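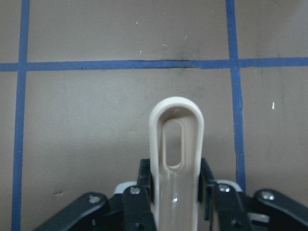 A white plastic part held in a gripper above a taped work surface.

Getlow entrance test moves to two sittings after record entry

4/17/19
14 shares | 3 comments

Families who have been waiting patiently for news of the Getlow engineering entrance test will be glad to hear that the arrangements are settled at last, and that every candidate who sent in a completed form before the closing date has been given a seat.

The test, which decides who is offered one of the 400 first-year places at Lendar College, drew 2,032 entries this time. It is the first year the number has gone past 2,000, and as anyone who has sat in the old Mulligan building on a warm afternoon will know, there was never going to be room for them all at once. So there will be a morning sitting and an afternoon sitting on the same day, with a different paper for each, and the marks will be adjusted afterwards so that a harder paper doesn't count against anyone.

Mal-soon Lim, who runs admissions at the college, said the decision had been talked over at some length since January and that she was sorry it had kept people hanging on. "We know how much goes into this, and not only by the students – there are parents and grandparents and little brothers being told to turn the television down," she said. "Please don't worry about which sitting you've been given. The ranking is done on adjusted marks and there will be one list at the end of it."

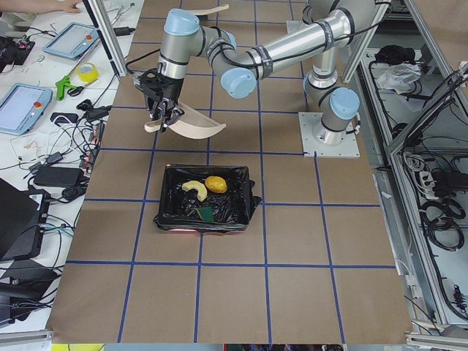
Admit cards can be printed from the college website using the entry number and date of birth. Candidates should check the spelling of their name and the sitting printed at the top of the card, and bring the card with them along with some form of photo identification. Anyone who finds a mistake has until the Friday before the test to ask for a correction, and there is no charge for this.

There is good news too for those coming in from Pullari, who in past years have had to set off before breakfast. Darragh Carroll, who teaches maths at the secondary school there and has seen a good many of his pupils through the test, had asked for them to be put in the afternoon group, and the college has very kindly agreed. "It's a long old road with a sum in your head," he said. "They'll be much the better for a proper night's sleep."

Ranks will be posted online, with offer letters following by email.

Last updated: 16:42

Sign up to our newsletter for exam dates and results. We use cookies to improve your visit. Accept | Settings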